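Open day at the Iltwood show homes

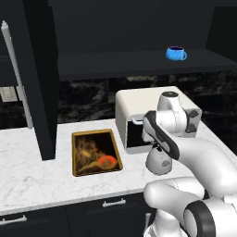
Computer rendering of a kitchen with dark cabinets, a cream-white microwave and a blue mug on the shelf.

I went out to Iltwood on 1 June 2019 expecting to be sold something, and I was. Claeys had 2 finished homes open, and the queue for the first went past the gate by 10.

The brochure makes much of the site dating from 1712. What survives is a stretch of garden wall. Veerle Van Rooij took our group through and was pleasant enough, though "generous storage" got said in rooms where I would have struggled to hang a coat. The stairs are steep. Upstairs you can hear the Leltembridge road with the windows shut, and when I asked about glazing I was told it was "to a high standard." Which standard? She would find out.

Kitchens are dark or darker, your choice. I'd want to see one on a November afternoon before signing.

Credit where due: the doors close properly, the bathroom tiling was neat, and Sipho Steyn from the site office gave me a straight answer on service charges. They can go up every year, and there is no cap in the contract.

Handover is supposed to start in July. The access road was still gravel and the parking for our half of the street was a pile of pipe. Coffee was free, parking was 8 euros.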